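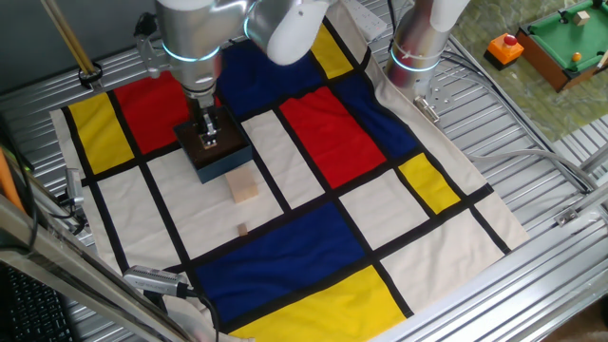
# Workshop and Household Tips: Which Chores Can You Hand to a Machine?

Updated April 30, 2018

Readers of this page ask two kinds of questions. The first kind is how to get candle wax off a bench top, and those are answered in the cleaning section. The second kind is whether there is any point in learning to organize a parts drawer when a robot will be doing it soon. This section deals with the second kind.

The short answer is that picking up a loose part and dropping it in an open box can be done by an arm today under favorable conditions. Most other tidying can't, at a price or speed that makes sense for a home or a small shop. The tips below are sorted by chore. Each one gives the state of the machine first and then what to do in the meantime.

## Sorting small parts into boxes

**Machine status:** partly there.

A two-finger gripper handles a cube well. It has flat, parallel faces, it doesn't roll, and it doesn't crush. Turn the same cube 45 degrees to the fingers and the grip gets worse, as the fingers close on the corners and the part spins. A good controller turns the wrist to match the faces before closing. A poor one closes anyway.

Size matters next. A gripper has a maximum opening, and any part wider than that has to be pushed, tipped or left. Before buying any arm, measure the widest thing you want moved and compare it with the jaw opening on the data sheet. Leave clearance on both sides for the finger thickness as well, or the arm will be unable to reach down between two parts that sit close together.
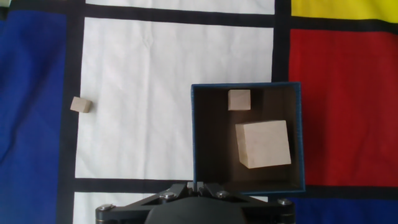 The box is the other half of the job. Thin-walled open boxes are easy to drop into and easy to knock over. A light box will also slide when a finger touches the wall, and after that every position the machine has stored for it is wrong. Three fixes, all cheap:

- Put a strip of double-sided tape or a rubber pad under the box.
- Drop parts toward the middle of the opening and stay clear of the rim.
- Put the first heavy part in by hand. The added weight holds the box still for the rest.

The same fixes work for people. If you sort screws one-handed while holding a magnifier, tape the box down.

Dark box interiors look neat but hide dark parts. Pale wood on a dark floor shows up well to the eye and to a camera. Black grommets in a black box don't. Line the bottom with a piece of white card if you sort rubber or blackened steel.

## Clearing a work surface

**Machine status:** works on a short list of known objects.

Clearing a bench means deciding what each thing is, where it belongs, and whether it is trash. An arm can do the moving. The deciding still has to be set up by somebody, object by object. Fatima Shabalala runs a frame shop with 11 drawers of hardware and wrote to say she priced an arm for end-of-day cleanup. Her list of objects came to 361 entries before she reached the hand tools. She bought drawer dividers.

In the meantime:

1. Clear from one corner outward. Don't skip around.
2. Keep one "undecided" box and empty it on Fridays.
3. Put back long items first. They block everything else.
4. Wipe last.

A cloth bench cover cuts noise and keeps small parts from bouncing. It also wrinkles, and a wrinkle is enough to tilt a small block or stop a washer from lying flat. Pull the cloth tight and clip it at two opposite edges. If the cloth has a printed grid, use the lines as parking spaces: one rectangle for parts waiting, one for parts done. Bold patterns are harder on camera systems than plain gray, so if you are testing a vision kit, try it on the plain side first and then turn the cloth over.

## Reaching past one thing to get another

**Machine status:** weak.

People do this without noticing. You move the mug with the back of your hand and take the pencil behind it. A single arm has to treat this as two separate moves with a plan for each, and it needs a clear place to set the mug down. Two arms help in principle. One can hold a container while the other fills or empties it, provided they are timed so they don't meet over the middle of the table.

Raphaël Tessier keeps a two-arm bench cell for light assembly and sent notes on it. His main point was about camera placement. A camera on the wrist sees the part well and sees the rest of the table badly, and the gripper itself fills the lower part of the view. A fixed camera to the side has the opposite problem, in that the arm gets between it and the work. He uses both kinds and still loses sight of small parts behind container walls.

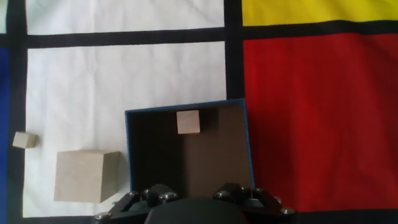

*Wrist view of an open box on the mat, with one small cube inside and two cubes outside.*

If you are laying out a bench for yourself or for a machine, the rule is the same: low containers in front, tall ones behind. Keep a hand's width between any loose part and the nearest wall. Parts pushed up against a box are the ones that get missed.

## Emptying a box

**Machine status:** poor, unless the box can be tipped.

Putting in is easier than taking out. Going in, the part falls the last inch and lands somewhere acceptable. Coming out, the fingers have to fit between the part and the wall, and a part in a corner leaves no room. Lifting the whole box and turning it over is faster, but then the parts scatter and need to be sorted again.

Tips for emptying by hand:

- Tip onto a tray with a lip, never onto a bare bench.
- For parts stuck in corners, slide a strip of card down the wall and lever them out.
- Round off inside corners with a fillet of hot glue. Small parts won't lodge there afterward.
- Square boxes pack better on a shelf. Round tubs empty better. Pick by which one you do more often.

## Folding, wiping and washing up

**Machine status:** not yet for cloth, fair for flat wiping, poor for mixed dishes.

Cloth changes shape each time it is touched, so the machine has to look again after every move. A towel on a flat table is possible at a slow pace. A fitted sheet isn't worth discussing. Wiping a flat, empty counter is simple motion and could be done now, but the counter has to be emptied first, and that leads back to the section on clearing.

Dishes combine every problem on this page: wet surfaces, thin rims, shiny metal, clear glass, and things stacked inside other things. A dishwasher is still the best kitchen robot for the money. Load plates facing the spray and keep spoons from nesting.

## How to judge a demonstration

Vendors' videos tend to show the best run. Akosua Nyarko, who buys equipment for a repair shop, uses the checks below before she agrees to a trial. They are worth copying.

- Ask for 30 runs in a row without editing, and write down each failure.
- Move one object a few inches between runs. See whether the machine finds it.
- Rotate an object so that a corner faces the gripper.
- Change the light. Open a blind or switch off a lamp.
- Add one object that is too large to grip and see what the machine does with it. Leaving it alone is an acceptable answer.
- Time the whole cycle, including the pause before the arm starts.
- Find out who resets the table. If a person sets out the parts each time, add that labor to the cost.

The last item is left off most comparison sheets. On a small batch, resetting can take longer than the job.

## Quick reference

| Chore | Machine today | Do this instead |
|---|---|---|
| Loose blocks into an open box | Yes, if sizes are known | Tape the box down |
| Mixed hardware into drawers | Limited | Dividers and labels |
| Clearing a bench | Short object list only | Corner outward |
| Emptying a deep box | Poor | Tip onto a lipped tray |
| Folding towels | Slow | Fold in thirds |
| Wiping a clear counter | Fair | Damp cloth, then dry |
| Mixed dishes by hand | Poor | Dishwasher |

Corrections to last month's page: the recommended felt pad thickness for chair legs should have read 7 mm. Thanks to Gilles Bodin for catching it. The section on squeaky hinges has moved to the door and window page.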